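Grurkville Neighbors Help Board
Health and treatment

Red light panel sold as an add-on during chemo. Is there anything to it?

Posted in June by porchlight53

My aunt starts her second round of infusions soon. A wellness place in Grurkville called Panance has offered her a package of 7 sessions under a red light panel, $70 each, to "help the medicine find the cells." The flyer mentions photodynamic therapy and has a graph with no labels on it. I have read that hospitals do use light on some cancers, so I can't just tell her it's junk. But this smells off to me. Has anyone looked into it?

Su

Hospital photodynamic therapy uses a drug that makes cells sensitive to light. A doctor gives it, there's a wait, and then a set kind of light is aimed at a set spot. No drug, no photodynamic therapy. A panel on a stand is a different thing, whatever the flyer borrows from the real one.

What I'd ask Panance, in writing:

- Which drug is used with the light, and who prescribes it?
- Which study is the graph from? I asked a similar place once and got a link to their own blog.
- Will they talk to her cancer team before the first session? Some medicines make skin react badly to light, so her team needs to hear about this even if she decides against it.

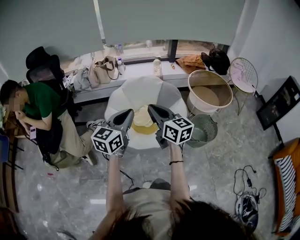
- What happens to the money if her doctor says no after session one?

If they get vague on the first one, I'd stop there.

stutell_road

I did 4 sessions at a different place. Felt warm, kind of nice, did nothing I could measure. The girl at the desk said everybody notices a change by the fifth, and of course I had only paid for four. Save your money.

quietkettle

Mostly agree with Su, but be careful with "it's all fake." Some cancer centers use low-level light for mouth sores from treatment. That is for a side effect and the staff there run it. Have her ask the infusion nurse. Ours answered in one phone call before 9 a.m. and didn't charge anything.

Stutell Community Help | Contact us | Copyright Stutell | Back to top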